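# About Evero

Evero is a small company which teaches robots to work with ordinary things from the home. We started in January in two rented rooms on the upper floor of the Rizvi building, and we are now 8 people. Our main product is Casto, a program that lets a person show a task to a pair of robot arms and then correct them step by step.

The company was founded by Zubaida Cheema and Kamran Gilani. Zubaida writes most of the software. Kamran came from machine repair, and he still prefers to hear a motor before he reads its data. Naheed Zaidi takes care of the customers, and she is the person who will answer if you write to us.

## Our open day

On 19th April we opened our doors to visitors for the first time. We had prepared chairs for 100 guests and 104 names were on the list in the evening, so a few of us were standing in the corridor, very happy.

The main demonstration was led by Danish Jafri. He chose kitchen objects and toys for the table, because most of our visitors know them from their own houses. A pot with a lid is a good exercise for us. The gripper must find the handle, close on it with the right force and lift straight. Shiny metal is more difficult, as the reflections change when the arm moves over it. 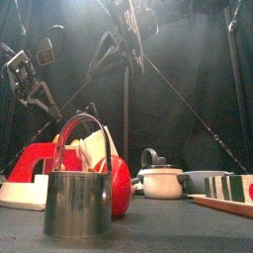

After the demonstration there were many questions, and some of them were better than the ones we ask ourselves. A school teacher wanted to know who decides that a task is finished, the person or the program. In Casto it is the person. A retired cook asked why the arms go so slowly. Danish explained that we keep a low speed when guests are in the room, and he showed on a screen the same task at our normal working speed.

Children could try the teaching handles with Anum Arain at the second station. She had planned five minutes for each child, but this plan was forgotten quite early.

## What we do every day

A usual day at Evero is less exciting than an open day. We set the table, teach a task, write down what went wrong and set the table again. For the Irkar project we collected 300 such sessions, all with objects which can be bought in a normal shop.

## Visit us

We would like to receive more guests. Groups from schools and small companies are welcome by appointment, and the visit is free of charge. Please write to Naheed and tell her the age of the group and if somebody needs the elevator. Coats and bags stay in the front room, and tea is served there after the tour.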